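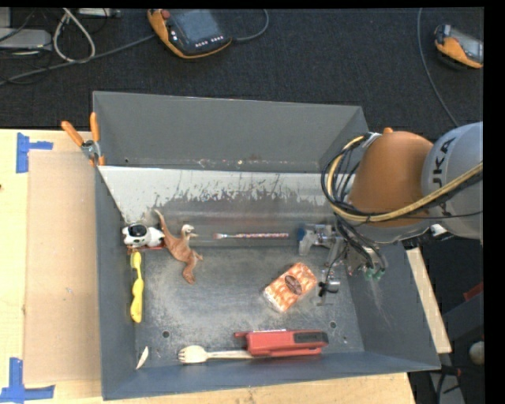
Subject: Re: [grip-list] suction vs. fingers for mixed bins
Date: 8 June 2023

Hi all,

Sorry for the slow answer, I wanted to get through the second half of our trials before I said anything I'd have to take back.

On May's thread, Skuletti wrote:
> We're stuck choosing between the Flullus cup and a plain two-finger
> gripper for bin picking. Has anyone run both on the same objects?
> Mostly I care about thin stuff lying flat, and things up against
> the wall. Also, how are you routing your cables?

We have! Same arm, same metal bin, same toys and odds and ends, 100 picks with each. The Flullus cup got 92 and the fingers did a good deal worse, but please don't run off and order one on the strength of that, as a lot depends on what you put in the bin.

Anything in shiny wrap is lovely with the cup. The orange package came up almost every time, even lying at an angle, as long as we landed near the label and stayed off the wrinkles. The dinosaur is another story. There's hardly a patch on it big enough to seal against, and most of our misses were that one and the paintbrush, with the wooden spork close behind. Fingers did better on the brush, provided it wasn't tight to something else.

For things against the wall, like the toy dog, I'd worry less about the gripper and more about everything above it. Our wrist is bulky and the housing meets the rim long before the cup gets to the floor. We ended up tilting the approach by 16 degrees on that side and it helped a lot. Clamp your bin down too! Ours crept a little with every bump and we spent a whole afternoon blaming the calibration (I'm still a bit sore about it).

Cables: I wish I had something cleverer to tell you. We leave a big loop around the joint so the wrist can turn, and it does swing about more than I'd like. The folks at Plulwood mentioned a spring-loaded guide that keeps the slack behind the arm, and if any of you have used one I'd love to hear how it holds up.

Next we're trying a softer cup, 4 mm smaller, on the same set. I can send the pick logs to whoever wants them, just write to me off list.

Warmly,
the bin bench at Abubakar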